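Darnemgate Tours Help Desk
Ticket: Audio guide skips stops on the Old Quarter walk, then plays the wrong chapter at lunch
Status: Resolved
Opened by: Karla Chávez
Assigned to: Isauro Solís
Opened: April 2019

Original message from Karla Chávez

Hello there, and first of all thank you for a lovely walk, because I don't want this to sound like a grumble from start to finish! My father Crescencio and I bought the self-guided Old Quarter day (the long one, with the market, the monastery garden and the lunch stop) and we had been looking forward to it since November. The Tutel app on my phone worked beautifully at the hotel. I played the introduction twice over breakfast and Dad liked the narrator's voice so much he wanted to know if she did other cities.

Then we got going and things went a bit sideways. Stop 2, the fountain, played just as it should. After that the app stayed quiet all the way up the hill, past the little chapel and the old printing house, and when we sat down on the wall to look at the map it suddenly woke up and started telling us about the monastery, which we couldn't even see yet. At lunch it played the chapter about the city gate while we were waiting for our soup. Dad's phone is older than mine and his did everything right, so we shared his earphones for the afternoon, one each, like teenagers.

We're in town for 6 more days and would love to do the river walk too, so any help would be very welcome.

Reply from Isauro Solís

Dear Karla,

Thank you for such a cheerful message, and I'm so sorry about the chapel and the printing house, since those are two of my own favorites on that route. It helps a lot that your father's phone behaved, as that tells me the tour file on our side is probably fine and we should be looking at how your phone handles location once the screen goes dark.

Could you try the following when you have a quiet moment at the hotel? Please keep them in order if you can.

1. Open the Tutel app, tap My Walks and check that Old Quarter says Downloaded. If it says Streaming, tap it once and leave the phone on the hotel wireless until it changes.

2. Go to your phone's own settings, find Tutel in the list of apps, and look at Location. It should say Always. If it says While Using, the app falls asleep in your pocket and then tries to catch up all at once when you take the phone out, and that sounds very much like what happened to you on the wall.

3. Turn off battery saver for the day. I know that's a nuisance on a long walk, and the café by the monastery gate is kind about letting people charge at the table.

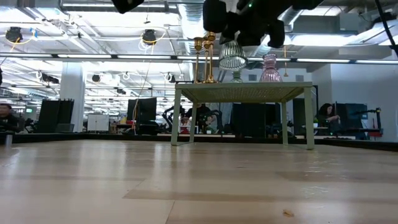 4. Back in the app, open Walk Settings and set Trigger Distance to 60 meters. The streets on the hill are narrow and the signal bounces off the walls, so the smaller setting sometimes misses a stop completely.

5. Close the app all the way, restart the phone, and walk to the fountain and back if you have time. You should hear the fountain chapter begin before you reach the steps.

Let me know how you get on!

Reply from Karla Chávez

Hello Isauro, it was set to While Using! I changed that and did everything else on your list, and this morning we went up the hill again before it got warm. The chapel played, the printing house played, and I'm so glad we went back, because neither of us had noticed the carved door the first time. The only thing still odd is stop 7, the city gate. It started while we were in the restaurant again. Dad had the stew this time and says to tell you it was better than the soup.

Note from Isauro Solís, internal

Checked stop 7 with Jacinto Cisneros in routes. The restaurant terrace backs onto the old wall, so a wider trigger reaches the gate from the tables. Jacinto has moved the marker to the far side of the arch. New file is up for Old Quarter only. River walk not affected.

Reply from Isauro Solís

Dear Karla, we've moved the marker for the gate, so please tap Update next to Old Quarter in My Walks. For the river walk you can leave your settings exactly as they are now. Start from the mill end if you can, as the benches are in the shade until early afternoon and your father may enjoy the boats. And please tell him the same narrator does our Pacheco walk.

Reply from Karla Chávez

Updated, and the gate waited for us to get there. River walk tomorrow, from the mill end. Dad has already downloaded Pacheco. Thank you both so much!

Ticket closed by Isauro Solís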